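Notes from the Robotics Seminar: The Bottle Sorting Assignment

The spring project for the student robotics seminar at Bradthorpe has now reached its final stage, and I have been asked by several families to explain what the participants are working on. The assignment is carried out entirely in simulation. Each team must program a robot arm to move bottles between a yellow crate and a green crate according to a printed card that lies on the table. The teams may write their own motion planner or adapt the one supplied with the course.

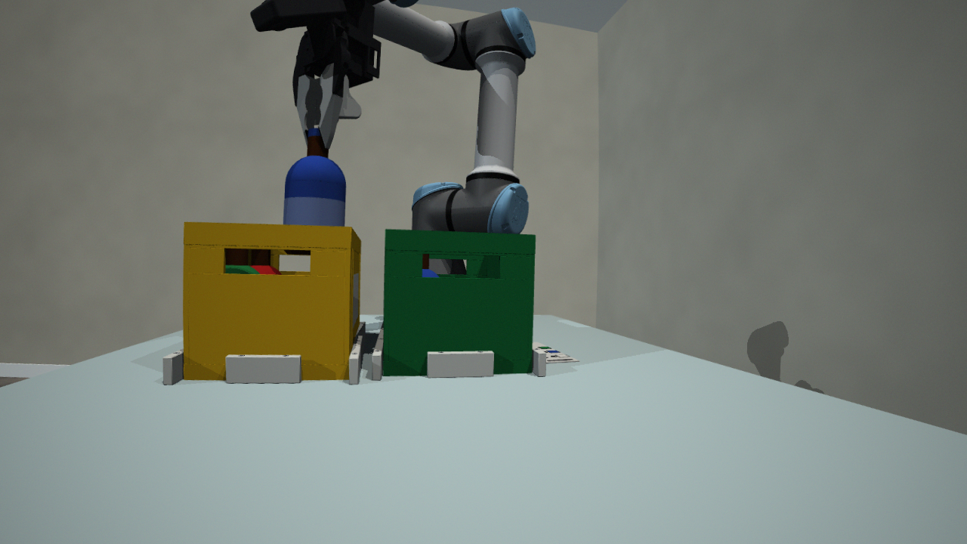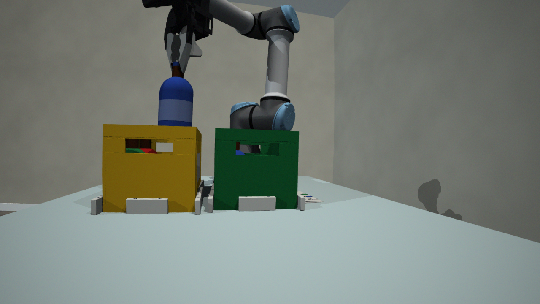
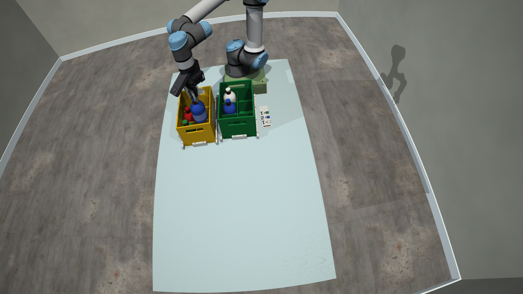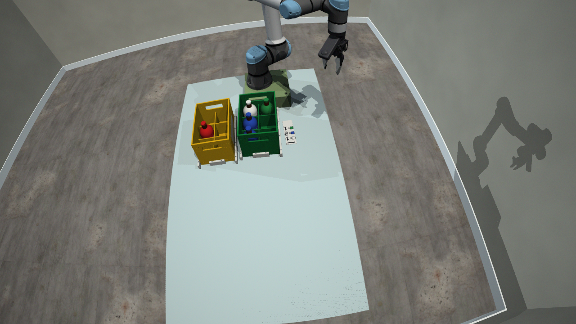
Ewurabena Owusu wrote after my previous post to ask whether so much time in simulation prepares students for a real machine, where a grip can slip and a crate is never quite where the program expects it. She would have preferred two shorter projects, one of them on hardware.

Her concern is a fair one, and the teaching staff discussed it at length in February. The seminar has 12 students and no arm of its own. In simulation every team can run its program as often as it wishes, and a collision costs only the time needed to reset. Team Jelen recorded 740 trial runs before submitting its first report. To address the matter of imperfect positioning, the final test will shift both crates by a small amount that is not announced in advance.

Scoring remains as published. A run is limited to 300 seconds, and a bottle placed in the wrong compartment counts as a miss. Teams Trela and Mohmand have asked whether a bottle may be set down and gripped a second time. It may, provided the clock is not stopped.

Written reports are due at the end of May. Each should include the source code, a log of failed runs, and 2 pages on what the team would change. Questions about the report format should be directed to Wim Dijkstra before the final test.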